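首页 > 生活百科 > 衣物护理 > 毛衣平铺折叠

毛衣平铺折叠

毛衣平铺折叠,是指将针织上衣摊开在床面、桌面等平整处,理顺衣身和袖子后再折成方块的收纳方法。它与悬挂收纳相对,多用于羊毛、马海毛、腈纶及混纺针织衫。针织物由线圈串套而成,受力后容易伸长,长期挂放时肩部会被衣架顶出凸起,下摆也会因自重下垂,所以较厚或较松的毛衣一般折放。

名称与范围

日常说的“叠毛衣”包括平铺、理袖、对折、收纳几个步骤。衣物护理类书籍有时只把前两步称为“平铺”,后两步称为“折叠”。洗后晾干时的平铺与此相近,目的不同:晾晒平铺要让衣物恢复尺寸,折叠前的平铺只求去掉褶皱、对齐边缘。本条目主要介绍后者。

场地

家庭中最常用的场地是床。床面宽,套头衫的两只袖子可以完全展开,布面又有一定摩擦力,衣服不易滑动。缺点是床垫偏软,用力按压时衣身会陷下去,折线不容易压直。桌面较硬,折线清楚,但宽度往往不够,袖子会垂到桌边以外。熨衣板只适合童装和短款。铺衣服前应先把床单拉平,并清理掉碎屑和头发,绒面毛衣尤其容易粘附。

衣身的平铺

套头衫可正面朝上,也可正面朝下。正面朝下便于把两侧向后背折,成品正面没有折叠层;正面朝上便于检查领口和装饰。铺开时先捏住两侧肩缝,将领口放正,再沿侧缝向下理到下摆。不宜抓住下摆用力抖动,抖动会拉长罗纹边。

V领毛衣的领尖应落在衣身中线上。领尖偏斜时,折好的毛衣左右厚度不同,叠放后容易倒。领口缝有珠子或铆钉的款式,折叠时使装饰朝外,并避免珠饰与另一件衣服的绒面直接摩擦,必要时在中间垫一层薄棉布或无酸纸。

袖子与袖口

袖子是平铺中最费时的部分。毛衣脱下后,袖管常常扭转或部分翻进衣身,需要先捏住袖口向外牵引,使袖管舒展,再放回床面。牵引时宜捏住罗纹袖口的双层边缘,力量沿袖管方向,不要向上猛提。罗纹组织横向弹性大,短时间捏拢后一般可以回复;反复朝一个方向拉扯,则会使袖口变松,出现荷叶状的波浪边。

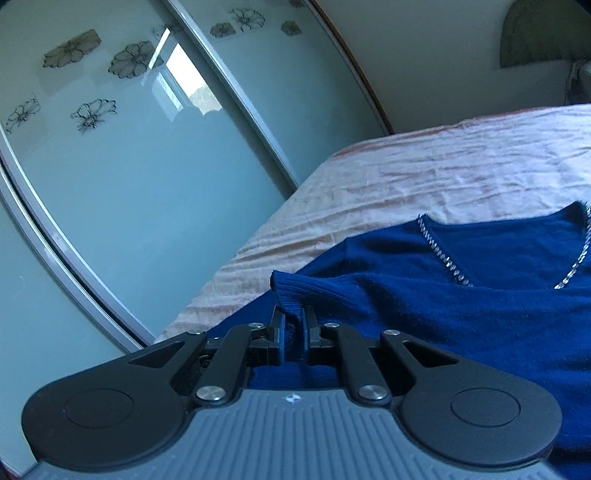
奥萨泽·巴西(Osaze Bassey)认为,理袖的先后次序比力度更值得注意:先动袖口,肩部多半会跟着歪,不如先压住肩缝,再把袖子一段一段理出去。按照他的做法,一只手始终留在袖窿附近,另一只手从上臂移到袖口,两只袖子都理直之后才松开肩部。丹朱马·奥拉尼扬(Danjuma Olaniyan)则主张先理袖口,理由是袖口卷在里面时,上臂部分理得再平也要重来。两种次序在家庭中都有人使用,宽松款用后一种较快,合身款用前一种较稳。

袖子理直后有三种常见放法。一是横折法,袖子平放横过后背,超出衣身的部分折回;二是下折法,袖子在肩部转折,沿侧缝垂向下摆;三是交叉法,两袖在背部相叠。下折法厚度较均匀,袖长的款式多用此法。交叉法中间偏厚,粗针毛衣不宜采用。

折叠

衣身两侧向中线折入,宽度按抽屉或搁板的尺寸调整。随后自下摆向领口对折一次或两次。细针薄款可折成三层,直立放进抽屉;粗针和长绒款折两层即可,层数过多会压倒绒毛,折线处出现发亮的压痕。折好后用手掌轻抚表面,将空气排出,不需要用力压实。

另有卷收法,即理好袖子后从下摆卷起,多用于旅行装箱。卷收的折线较少,但外圈受拉,领口有装饰的毛衣不适合。

存放

毛衣叠放时重的在下,轻的在上,深浅颜色宜分开。鲜艳的蓝色、红色毛衣首次穿着前后可能有浮色,与浅色衣物之间应隔开。存放前须洗净并完全干透,残留的汗渍和皮屑会招引衣蛾。羊毛制品可放樟木块,樟木块不直接接触衣物。真空袋能节省空间,但长绒毛衣压缩过久不易恢复蓬松,换季取出后应平铺静置,再轻轻拍松。

收纳用品

市面上有折衣板、抽屉隔板和布面收纳箱等辅助用品。Wakow的折衣板为对开式,侧板翻起时带动袖子一同折入,适合尺寸相近的衣物批量整理。Nunen生产的布面收纳箱分隔为7格,货号708,每格放一件细针毛衣。使用折衣板时,袖子仍需事先用手理直,否则皱褶会一并折进衣身。

常见问题

折后领口外翻,多因平铺时后领没有拉平。两侧厚薄不一,多因一只袖子折回过多。袖口在抽屉里散出,可把袖口收进最后一层折叠之内。已经变松的罗纹袖口,可用蒸汽熨斗悬空喷湿,再用手向内聚拢,平放至干;含马海毛的织物应先在不显眼处试验。

参见:针织物、罗纹组织、衣物晾晒、换季收纳

本条目最后修订:2025年2月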